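Skulovbridge workshop's robot arm is up on its base and ready to learn

Posted March 9, 2019

SKULOVBRIDGE — If you have walked past the old Awwad building on Mill Street after supper this winter and wondered why the lights were still on, the answer is a black robot arm called Clavus, which now stands upright on a table at the Skulovbridge Shared Workshop after 13 evenings of building, unbuilding and building again.

The arm has a gripper at the top and a row of small motors, called servos, stacked one above the other to make the joints. It is bolted together with black brackets and sits on a flat base plate, and the wiring, red and black, runs down the side from the gripper. Members have wanted a project like this for as long as the workshop has been open, but it was Salamatu Amegashie who finally put a sign-up sheet on the door last fall and, to her surprise, had to tape a second sheet under it by the end of the week.

"I thought I'd get my neighbor and maybe her son," Amegashie said. "I had to go and find more chairs."

Amegashie repairs sewing machines for a living and says that is good training for this sort of thing, as both jobs involve a lot of small screws and a lot of patience with other people's instructions. She bought the first set of servos out of a budget of $700, money the group had raised at its fall repair day. The final bill came to $1,037, mostly on account of a power supply that turned out to be too small and a gripper that had to be ordered a second time after the first one arrived with a cracked jaw. Members passed a coffee can to cover the difference, and the can, she would like everyone to know, is still out on the shelf by the sink.

The work has not gone in a straight line. In January the shoulder joint would shake whenever the arm reached out past a certain point, and the builders spent the better part of two weeks blaming the software. Virgil Matei, a retired bus mechanic, kept asking whether anybody had tried tightening the horn, the little disk that connects the motor to the bracket, and on a snowy evening when only a few people had made it in, he tightened it himself. The shaking stopped. He has been very gracious about it, according to everyone but his wife.

Then there was the matter of the wires. The first set was cut too short, so that the arm could lift or it could turn but it could not comfortably do both. The new ones hang in loose loops with plenty of slack, and while Matei doesn't care for the look of them he admits that they haven't pulled out yet. He plans to tidy them up with some cloth tape once the arm has stopped changing shape from one meeting to the next, and he has been told more than once that this may be a long wait.

The part that has everyone excited now is teaching Clavus to pick things up. The group has covered its big table in white paper, sheet over sheet and taped at the seams, so that the arm has a plain background to work against and the builders can pencil notes and starting marks right where they need them. Fasil Demissie, who is 17 and wrote most of the program that moves the joints, has been bringing in odds and ends from home to use as practice pieces. He likes boxes and blocks best, since they stay where you put them. A plum did not.

"You learn how much your own hand is doing," Demissie said. "I'll reach over and grab a box without even looking at it, and then I have to sit down and write out every piece of that. How high, how far, when to close. And if I get the height wrong it just pushes the box across the table, very politely."

For now the arm follows positions that are typed in ahead of time, and somebody has to set each object on its mark before a run. The next step is to add a camera over the table so that the program can find the object by itself, and Demissie has been reading up on how to do that between school and a part-time job at his uncle's garden center. He would like to have it working, at least for one kind of box, before graduation season gets hold of everybody.

Zuweira Tsikata, who teaches the workshop's Tuesday soldering class, has taken on the job of writing everything down. Her binder for Clavus has drawings of every joint, a list of which screws go where (there are three lengths and they look the same until you've stripped one), and a page at the back headed "Please Don't" that has grown to cover both sides. She hopes the binder will let another group start a second arm without having to repeat the whole winter. A club in Stirimdale has already asked for a copy, and two of its members drove over last month to look at the base and ask a great many questions about the power supply.

"We sent them home with the small one," Tsikata said. "It's perfectly good for something. We just haven't decided what."

Not everyone who comes by wants to build. Davoud Najafi started dropping in because he lives across the street and makes more soup than he can eat, and he has ended up as the group's most reliable tester, sitting down at the keyboard with no notion of what he is supposed to press. Amegashie says he has found more faults that way than the rest of them put together, and the stop button is now large and easy to reach at his request. He has also talked the group into starting a half hour earlier, which the parents of the younger members have been glad of.

The public is invited to come and meet Clavus at the workshop's open evening in April, with the date to be posted on the front door once the room schedule is settled. Visitors will be able to move the arm one joint at a time from a laptop and, if Demissie has his way, bring a small object from home to see whether the gripper can hold it.

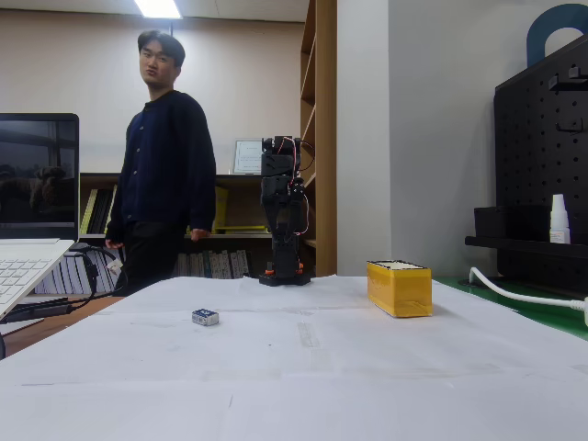

Nothing breakable, please, and nothing heavier than a deck of cards — Matei would like the shoulder to last through summer. Anyone who wants to join the build is welcome on regular workshop evenings, and no experience is needed, though Tsikata does ask that newcomers read the back page of the binder before picking up a screwdriver.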